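Skumivstead Hall: kitchen and servery inspection checklist, with comments
August 2026. Completed by Dwight Ouellet for Hikwood Property Services

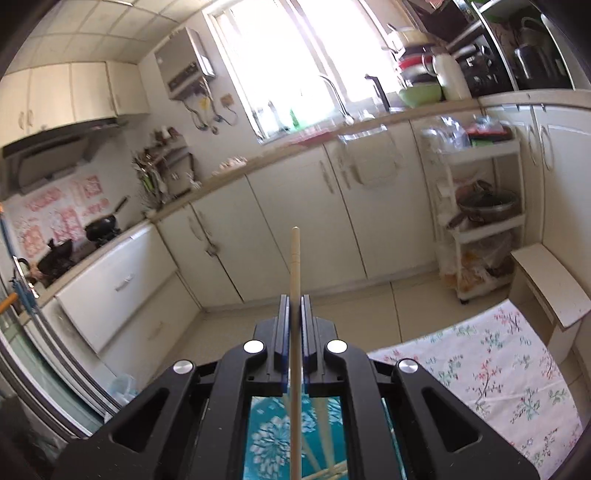 The checklist covers the ground floor kitchen, the servery and the dry store. Items are marked S (satisfactory), A (action needed) or N (not inspected). Loose textiles near cooking points were looked at under item 5, and a floral-printed cloth of the kind laid over the surface in the kitchen is acceptable if it is kept clear of the hob and does not hang into a walkway. Small wooden utensils such as chopsticks fall under item 9. Gas tightness testing is outside the scope and is covered by the Sowah certificate held in the office.

1. Extract hood and filters. A
Filters removed and checked both sides. Grease film on the rear pair. Clean and refit before the next hire. Fan runs on both speeds. Speed two has a bearing noise that was not recorded in May.

2. Fire blanket. S
Wall mounted, pull tabs free, 500 mm clear of the nearest shelf.

3. Extinguishers. A
Wet chemical unit in date, gauge in the green. CO2 unit by the servery hatch is in date but the bracket is loose at the lower fixing. Replace the plug and screw. Do not stand the unit on the floor in the meantime.

4. Emergency gas shut-off. S
Valve turns freely through its full travel. Label legible. Access had been blocked by stacked trays at the May visit; now clear.

5. Textiles and loose coverings. S
No coverings within reach of the burners. Tea towels on the rail at the sink end. See note above.

6. Hot water at basin. A
Reading of 60 at the cylinder outlet, as required. Hand basin ran too hot at the tap. The mixing valve needs adjusting and the reading repeated. Put up a temporary "very hot water" sign until done.

7. Fridge and freezer. S
Temperatures within limits. Door seals intact. The log sheet has gaps. Hirers should be filling it in at opening and closing, and the blank sheets should be kept on the fridge door, where they were before.

8. Electrical. A
Socket 11 (left of the hatch) has a cracked faceplate. Isolated and taped over. Grekel to replace. RCD tripped correctly on the test button. Kettle and toaster leads undamaged.

9. Utensils and boards. S
Check wooden items for splits, raised grain and dark staining at the tips. Discard any that fail. Boards are colour coded, and the green one is near the end of its life.

10. Floor and exit route. A
Vinyl lifting at the threshold to the dry store. Trip hazard. Re-bond or fit a cover strip. Final exit door opens with one movement. The self-closer on the kitchen fire door takes too long over the last part of its swing; adjust and retest.

11. Dry store. N
Locked, key not on the hook. To be inspected at the return visit.

Lighting: emergency fitting over the exit held for the full 60 minutes on discharge. Diffuser dirty.

Items 3, 6 and 8 to be closed first. Item 1 noise to be reported to Grekel on the same call-out as the socket.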